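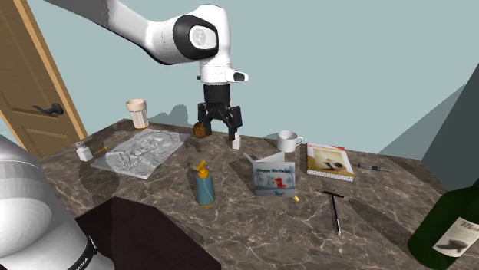 Trala Makers' Club — Simulation Group

I promised in the last post that I would write up how we look after the virtual cell, and then I put it off for weeks, as I do with most things that involve reading my own notes. So, with a pot of tea and a quiet Sunday (02/10/2022, for anyone who finds this years from now), let me get it down.

The cell is called Rareo. It lives entirely on the club computer, so you might think there would be nothing to look after. I certainly thought so! It is one white Franka arm with a two-fingered gripper, one marble counter, and whatever muddle of household things we have put out for it that day. No oil, no cables to chafe, no dust. But a simulated arm drifts out of shape in its own way, mostly through people like me changing one small setting on a Tuesday and forgetting to change it back.

The first job is always the base. When we brought the scene over from the old project file, the arm and the counter had been measured from different corners of the room, and the two disagreed by 7 millimetres. That is nothing to look at. It is plenty if you want two fingers to close on something small, because the fingers come down on the marble instead and the whole arm shudders like a wet dog. Othmane Ramadan sat with me for a long evening while we moved both to one shared corner, and I have written that corner on a card and stuck it to the monitor.

Next comes the gripper. I open it fully, close it fully, and read the two finger positions off the screen. They should match. If they don't, the fault is nearly always in the settings file and hardly ever in the arm model, so please look there first and save yourself the afternoon I lost.

Then the objects, and this is the part I like best (I could fiddle with it all day). Each one needs a weight, a grip and an outline that the computer uses for bumping into things.
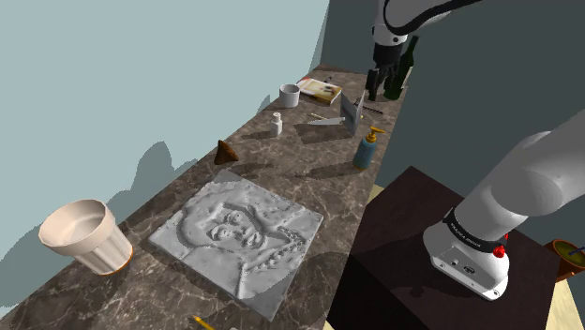 The outlines are where most of our trouble has come from. The ribbed cup came to us as a solid lump as far as the computer was concerned, so anything dropped into it simply sat on top of the rim, looking smug. I rebuilt it with a proper hollow. The relief tile had the opposite problem: every curl and pit was being worked out in full, and the poor machine crawled. It has a plain flat outline now and behaves very nicely.

After that I run what we call the long check, 246 short reaches over the counter, one after another, with the results going into a file named Skesevon (an old joke, and not a good one). It takes 54 minutes on our computer. I go and do the washing up. Before the base was sorted we had 72 reaches stopped by contact with the counter, and on the last run we had 7, all of them over towards the back, where I suspect the elbow is being asked to fold more tightly than it likes.

That is the next thing to mend. Othmane wants to raise the base a little, and I would sooner move the resting pose and leave the base alone, having only just got it right. We shall try his way first, on a copy, and I'll put the numbers up in November.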